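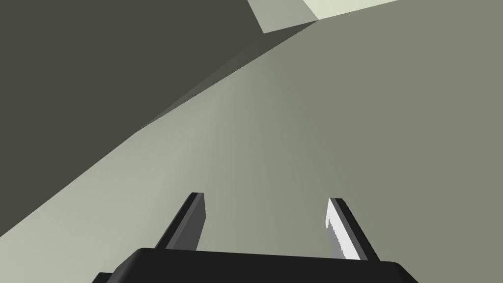
Unit 7. Comparing parallel grippers in simulation before the lab

In this unit we compare two parallel-jaw grippers, Skulomeo and Bruvach, first in the simulator and after that on the bench. A parallel gripper has two fingers which move toward each other and away from each other along one line, and the camera in our setup is placed just behind the palm. With this wrist view you always have the palm housing at the bottom and the fingers going up from it, open, and behind them only what the gripper is facing. When a large flat surface comes close, it fills most of the view, and because our surfaces have no texture, you will find it difficult to judge the distance. This difficulty is a part of the exercise. Please do not put texture on the surfaces before you have finished Task 2.

What you need to have ready

The simulator with the Tsoukalas controller loaded. Students who worked with the Pravaser controller in April may keep it, but then the gains must be copied from the course page and not from your old project. The two controllers use a different sign for closing. In Tsoukalas a positive command closes the fingers, in Pravaser it opens them. Every year a few groups lose an evening with this.

Read also the chapter about contact models. We will not repeat it in class.

Terms used in this handout

Stroke: the full distance between the inner pads when the gripper is open.
Pad: the inner part of the finger which touches the object.
Approach axis: the line from the palm forward between the fingers.
Standoff: the distance from the fingertips to the surface at the moment you stop the approach.
Wrist view: the picture from the camera behind the palm.

Task 1. Free approach

Move the open gripper along the approach axis toward the large face of the block. Stop when you believe the standoff is 19 mm. Use only the wrist view, and keep the distance readout closed. Write down your guess, then open the readout and write the true value next to it. Do the same with the second gripper.

Most students stop too early with Bruvach. Its fingers are shorter, so the tips sit lower in the view, and the eye reads this as a bigger object in front. I ask you to write in your report if you had the same impression or not.

Task 2. Shading as a hint

Flat planes without texture still give you some information. A plane which is turned toward the light is brighter, and a plane turned away is darker. The border between two planes may be sharp or may be soft. Turn the wrist slowly and look how the brightness of each plane changes. Make a small sketch by hand and mark which border is a real edge in your opinion. After this you open the depth map and compare it with your sketch.

Look also at the pads. A pad can look very bright while the pad opposite stays dark, and it does not have to mean that the pads are made of different material. Check the angle to the light first, and the material settings second.

Task 3. Grip on the test part

Load the test part and run the grasp script for both grippers. The script makes 2,928 trials for each gripper with small changes of position and angle, so start it before you go to lunch. The output is one table. For us only three columns are important: closing time, slip, and final angle of the part.

Do not compare only the success rate. A gripper can hold the part in almost all trials and still turn it during closing, and for assembly work this is a bad grasp. Plot the final angle for both grippers on the same axes, with the same scale.

Common mistakes

The object is placed inside the palm at the start. The simulator then throws it away with great speed and the trial is counted as slip.

The camera was moved by hand and not returned. Use the reset button of the camera, because the reset button of the arm does not touch it.

The friction value was changed for one gripper only. Then the comparison has no meaning and I must return the report.

The report

Maximum 2 pages with plots. Write which controller you used in the first line. Put the results of Task 1 in a table, add the sketch of Task 2 as a scan or a clear photo, and discuss Task 3 in your own words. If your results do not agree with the data sheet of the gripper, please do not correct them, but write the settings you used so that we can repeat the trial in the lab.

For the next unit, bring your plots with you. We will mount the Skulomeo first.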